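Manchas de Asville: leia-me do conjunto de dados

Versão publicada em 31 de julho de 2021. Se chegou até aqui por uma pesquisa sobre como tirar vinho tinto de uma toalha, a resposta curta está na secção "Resultados que não surpreendem ninguém". O resto do documento é para quem gosta de tabelas.

O que é

Uma coleção de 268 receitas domésticas contra manchas, transcritas de cadernos, versos de envelopes, margens de livros de cozinha e um calendário de parede de uma drogaria que já fechou. As receitas foram recolhidas em Asville entre pessoas que lavam roupa e têm opiniões sobre o assunto, grupo que coincide com a população inteira.

Cada linha do ficheiro principal corresponde a uma receita. Uma receita, para estes efeitos, é qualquer instrução escrita que diga que substância aplicar em que mancha. "Esfregar bem" sozinho não conta. "Esfregar bem com limão" conta. "Rezar e esfregar bem com limão" conta e tem a oração registada na coluna de observações.

O conjunto não diz se as receitas funcionam, exceto nas doze que foram experimentadas. Convém repetir isto porque a versão anterior foi citada num folheto como "métodos comprovados". Comprovado está que alguém os escreveu.

Ficheiros

receitas.csv: a tabela principal
manchas.csv: lista normalizada dos tipos de mancha
substancias.csv: lista normalizada do que se aplica, com sinónimos
ensaios.csv: as doze receitas experimentadas
notas.txt: discussões que não couberam em coluna nenhuma

Os ficheiros estão em UTF-8, separados por ponto e vírgula. Houve quem pedisse vírgulas. As receitas estão cheias de vírgulas, as pessoas que as escreveram respiravam muito, e o ponto e vírgula fica.

Colunas de receitas.csv

id: número inteiro, sem significado. Houve uma tentativa de lhe dar significado e durou uma tarde.

mancha: o tipo, tal como em manchas.csv. Vinho, sangue, gordura, ferrugem, tinta, erva, café, ovo, amora, cera, bolor e "outra". Na categoria "outra" encontra-se a mancha descrita no original como "aquela do batizado", que ninguém na família quis esclarecer.

tecido: algodão, linho, lã, seda, misto, desconhecido. A maioria é desconhecido. As autoras dos cadernos sabiam perfeitamente de que tecido falavam e não viram motivo para informar terceiros.

substancia_1 a substancia_4: por ordem de aplicação. Quando o original diz para misturar tudo, a ordem é a da frase.

quantidade: texto livre. Não foi convertida. "Um dedo" continua a ser um dedo, e a pergunta de saber se o dedo se mede deitado ou em pé está em notas.txt, sem conclusão.

espera: texto livre. Inclui minutos, noites, "enquanto se janta" e "até à missa".

sol: sim, não, proibido. O valor "proibido" foi criado à parte porque quem o escreve costuma sublinhar duas vezes.

legibilidade: de 1 a 5. O 1 significa que duas pessoas leram e não concordaram. O 5 significa letra de escola.

observacoes: tudo o que era bom demais para apagar.

Como foi recolhido

As pessoas traziam os papéis, fazia-se a transcrição ao lado delas e os papéis voltavam para casa no mesmo dia. Não se guardaram imagens dos cadernos. Muitas receitas partilham a página com contas, moradas e comentários sobre cunhadas, e esses comentários não fazem parte do âmbito do projeto, embora a qualidade literária seja superior.

A ortografia original foi mantida na coluna de texto integral. Onde está "binagre" era mesmo "binagre". A correção aparece só em substancias.csv, onde o vinagre tem mais sinónimos do que qualquer outro produto, incluindo três que são insultos afetuosos à marca do supermercado.

As transcrições foram revistas por Otakar Rusnák, que não tem paciência para abreviaturas e desfez todas. Onde ele não conseguiu, ficou a abreviatura entre parênteses retos. "Sb." é quase de certeza sabão. "Sb. m." pode ser sabão macaco ou sabão da mãe, e as duas hipóteses têm defensores.

Duplicados

Receitas iguais em cadernos diferentes foram mantidas. Num conjunto de dados sobre outra coisa seria desleixo, mas aqui a repetição interessa: a mistura de sal e limão para a ferrugem aparece tantas vezes, e com palavras tão parecidas, que deve ter saído toda do mesmo sítio. A suspeita principal é o calendário da drogaria Pešek. A suspeita secundária é uma senhora da rua de trás, que nega.

Receitas iguais no mesmo caderno também ficaram. Quem escreve duas vezes a mesma coisa ou se esqueceu ou faz questão.

Os ensaios

O ficheiro ensaios.csv contém doze receitas aplicadas a quadrados de algodão branco, todos cortados do mesmo lençol. Cada quadrado foi manchado, deixado a secar durante uma noite, tratado segundo a receita e depois lavado. A avaliação fez-se à vista, junto a uma janela, numa escala de 0 a 3. Zero é igual ao princípio. Três é não se dar com a mancha sem saber onde estava.

As receitas que envolviam gasolina, lixívia com qualquer coisa ácida ou "um bocadinho de fogo" não foram ensaiadas e têm a marca "não tentar" na coluna de observações. Pede-se aos utilizadores que não retirem esta marca ao limpar os dados. Misturar lixívia com vinagre ou com amoníaco liberta gases tóxicos, por muito bonita que seja a letra de quem o recomenda.

Como termo de comparação usou-se um detergente corrente, o Fornico, sem tratamento prévio nenhum. O detergente não foi oferecido, infelizmente.

Resultados que não surpreendem ninguém

Sangue: água fria e pressa. Todas as receitas com água quente tiveram zero.

Vinho tinto: absorver, água fria, sabão, lavar. O vinho branco por cima do tinto produziu uma mancha maior e mais clara, além de um desperdício.

Gordura: detergente da loiça antes da lavagem. Teve três, e era a receita mais curta do conjunto.

Ferrugem: sal e limão teve dois. As defensoras consideram o resultado injusto e atribuem-no ao limão.

Erva: o álcool teve dois. O leite morno teve um e deixou cheiro.

Lavagem

Salvo indicação em contrário, a lavagem dos quadrados foi feita a 40 graus, sem amaciador e sem outra roupa no tambor. Nenhum caderno fala de temperatura em graus. Falam em água "que se aguente com a mão", e a mão varia de autora para autora. As que tinham lavado no tanque toda a vida aguentavam água que o resto de nós usaria para chá.

Os cadernos mais antigos dão como certa a barrela, os do meio falam da máquina com desconfiança e os recentes já não falam dela, tal como ninguém fala do frigorífico. A carga de cima tem fama de deixar acrescentar a peça esquecida a meio, vantagem que três autoras mencionam e que uma delas classifica de incentivo à desorganização.
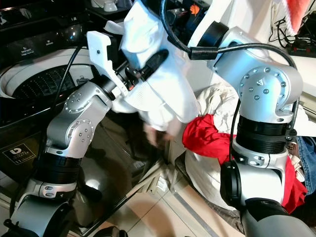
Rusnák discorda da secção inteira: para ele, lavar os quadrados sozinhos favorece todas as receitas por igual e não diz nada sobre uma casa a sério, onde a toalha manchada vai ao tambor com tudo o resto e sai de lá como puder. Propôs repetir os ensaios com carga completa. A proposta foi aceite em princípio, expressão que neste projeto significa que falta lençol.

Limitações conhecidas

A amostra é de quem guardou papéis. Quem sabia tirar nódoas de cor não está cá, e é possível que fossem os melhores.

Há excesso de manchas de festa. As pessoas anotam o que lhes aconteceu na toalha boa e deixam passar o que acontece todos os dias ao pano da cozinha.

A seda está mal representada. Das poucas receitas para seda, uma consiste em não a vestir.

Os ensaios foram feitos uma vez cada um. Quem quiser tirar deles uma média pode fazê-lo, e obterá o mesmo número.

Alterações

Em abril foram corrigidas as linhas em que "amora" tinha passado a "amor" por obra do corretor automático. Algumas liam-se melhor antes ("amor em pano de linho: leite azedo, de um dia para o outro"), mas o rigor tem os seus custos.

A coluna "fiabilidade" foi retirada. Media a confiança com que a pessoa falava da receita e estava no máximo em todas as linhas.

Foi acrescentado o sinónimo "pó do Kiloma" para bicarbonato, depois de se apurar que Kiloma era a mercearia e que o pó vinha sem rótulo. Se não era bicarbonato, agradece-se que avisem.

Utilização

O conjunto pode ser usado, copiado e alterado, desde que se indique a origem e se mantenham as marcas "não tentar". Os textos integrais podem ser citados. Não se podem atribuir a ninguém pelo nome, porque foi essa a condição posta por quase todas as pessoas que trouxeram cadernos, algumas por modéstia e outras por causa das cunhadas.

Correções são bem-vindas e devem indicar o id da linha. Receitas novas também, se vierem escritas por quem as usa. Receitas copiadas da internet são devolvidas, incluindo as que foram copiadas deste ficheiro, coisa que já aconteceu duas vezes.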